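Trostari Community Kitchen
Minutes of the baking group meeting, Apr 18, 2021

Present: Golshifteh Nazari (chair), Parisa Kazemi, Fabian Brunner, Azadeh Kermani
Apologies: Shirin Esfahani
Minutes taken by: Azadeh Kermani

1. Minutes of the last meeting

The minutes were read and accepted with one correction. In item 3 it was written that the lemon slice should be baked in the small tin. It should say the large tin. Parisa asked that the recipe card in the kitchen is also corrected, as two people have already used the small one and the middle stayed soft.

2. Biscuits for the school fair

Golshifteh reported that the school would like us to have a table again. Last time we brought too many kinds and the labels got mixed. It was agreed to bring 4 kinds only this time: honey biscuits, jam drops, coconut rounds and the chickpea flour shortbread which Parisa makes with cardamom.

There was a long discussion of the jam drops. Fabian prefers apricot jam and Golshifteh prefers raspberry. Fabian said the raspberry jam runs out over the side when the oven is too hot. Golshifteh answered that the same happens with apricot if the hole is pressed too deep. Both jams will be used, on separate trays, and the colour will show people which is which.

The chickpea shortbread breaks easily. Parisa will pack it in flat boxes with baking paper between the layers. She asked that no one puts these boxes under anything else in the car.

Action: Parisa to bake the shortbread two days before the fair and keep it in closed tins.
Action: Fabian to buy both jams.

3. Dough resting time

Azadeh tried the honey biscuit dough with a short rest and with a night in the fridge. The dough which rested the whole night was easier to roll and kept its shape better. The taste was the same to her, but her neighbour liked the second one more.

Fabian asked if the dough can be frozen. Parisa has done it many times. She makes it into one ball, wraps it well and lets it thaw slowly in the fridge, not on the bench. The recipe card should mention this. 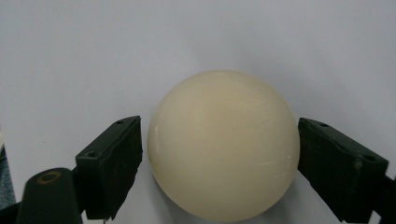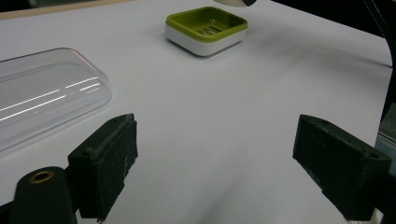 Parisa added that after thawing the dough should be kneaded only a little, with cool hands. If it feels dry, a teaspoon of milk is enough. Golshifteh would like to have the milk written as optional, for the families who do not use dairy. Agreed.

Action: Azadeh to write the new card and send it to everybody for checking.

4. Recipe booklet

The booklet has now 16 recipes that are tested and ready. Shirin sent a message that she has finished typing the cakes chapter, and that three recipes have no oven temperature. These are the date loaf, the orange cake and the yoghurt cake. Golshifteh will ask the people who gave them.

Fabian brought two prices for the printing. Arkik is cheaper but needs the pages in a special format, and none of us is sure how to make it. Fiadzo takes an ordinary document and also does the folding. The meeting preferred Fiadzo, if the paper is thick enough that it does not go wavy near the stove. Fabian will ask for a sample page.

It was discussed whether to give the measures in cups or in grams. Azadeh is for grams, because her cups at home are not all the same size. Parisa said that many of the older members never owned a scale. It was decided to give both, with grams in brackets.

The order of the chapters stays open until the next meeting.

Action: Fabian to get a sample page from Fiadzo.
Action: Golshifteh to find the missing temperatures.

5. Kitchen equipment

The hand mixer makes a burning smell on the highest speed. It should be used only on the low and middle speed until it is looked at. Golshifteh has put a note on it.

Parisa proposed to buy a Floker stand mixer. The price is $106 second-hand from a family that is moving away. Fabian would like to see it working with a heavy dough before we pay. Agreed, and he will take some bread dough with him when he goes.

The big rolling pin is still missing. Whoever borrowed it is kindly asked to bring it back, no questions will be asked.

6. Other matters

Azadeh asked if we can hold a decorating evening for the children. Royal icing was suggested, but Parisa finds it too hard for the little ones and would rather use melted chocolate and sprinkles. Golshifteh remembered that the sprinkles were found under the fridge for many weeks the last time. A plastic cloth for the floor will be needed. The evening is planned for October, and the exact date will be fixed when Shirin is back.

Fabian thanked Parisa for the fig rolls she brought to this meeting. She was asked for the recipe and will think about it.

7. Next meeting

The next meeting will be in the same kitchen and at the same time. Fabian will open the door and Golshifteh will bring something to eat, probably the yoghurt cake if she has the temperature by then.

The meeting was closed by the chair after the dishes were washed.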